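Fokine Building - Room 27, Garment Sorting and Folding Area
Housekeeping and Safety Inspection Checklist
Form 1017, April
Inspected by: Facilities Safety, Drirska site

Rating key: S = satisfactory, C = satisfactory with comment, A = action required, N/A = not applicable

1. Floors and walkways

1.1 Walkway from door to folding table clear to full width: S
1.2 Carpet edges flat, no lifted seams: C
Comment: One seam near the door has been re-glued since the last visit. Holding. Check again next time.
1.3 Cables kept off walking routes: A
Comment: Route along the wall, or fit a cable cover where a crossing can't be avoided. Covers are in stores under part number 385.
1.4 Stands and tripods placed so that legs do not project into the walkway: C
Comment: Acceptable at present. Mark leg positions with floor tape.

2. Exits and emergency equipment

2.1 Exit door opens fully and closes unaided: S
2.2 Extinguisher in place, tag current: S
2.3 Exit sign lit: S
2.4 First aid kit stocked: A
Comment: Adhesive dressings below minimum. Reorder through Tahiri.

3. Table and seating

3.1 Table stable, no rocking under hand load: S
3.2 Tabletop free of splinters and snags: S
3.3 Chairs free of cracks at legs and seat: S
3.4 Chairs used for seating only: A
Comment: A chair beside the table is in use as a holding surface for clothes. Light plastic chairs tip easily when loaded to one side. Provide a bin or a low shelf for unsorted items.

4. Garments and materials

4.1 Work in progress limited to one garment on the table: S
4.2 Garments kept clear of the floor: C
Comment: Large items hang over the table edge while being spread. Start these further in.
4.3 Waiting pile stable and below 27 inches above seat height: S
4.4 Bags and boxes stored away from the work position: C
Comment: Plastic bags are kept on top of a cardboard box at the back of the room. Low weight, no immediate hazard - but cardboard is not approved as permanent storage. Transfer to the Jondero rack.
4.5 Panels and other upright items secured: A
Comment: Foam panel leaning without restraint. Lay flat or strap. Confirm fire rating with supplier and attach the data sheet to this form.

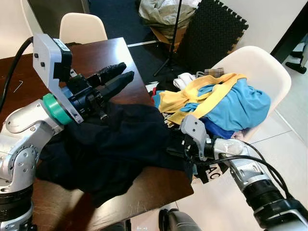

Items 3.4 and 4.2 - clothes on chair at right of table, navy garment at table edge.

5. Lighting and air

5.1 Light level adequate for inspecting dark fabric: C
Comment: Adequate at the center of the table, lower at the ends. Meter reading to be taken.
5.2 Vents unobstructed: S
5.3 Lint buildup on vents: S

6. Follow-up

Open actions: 1.3, 2.4, 3.4, 4.5. Close within 7 working days and return the signed copy to the Drirska office. Comment items carry over to the next inspection. Item 4.5 stays open until the data sheet is received.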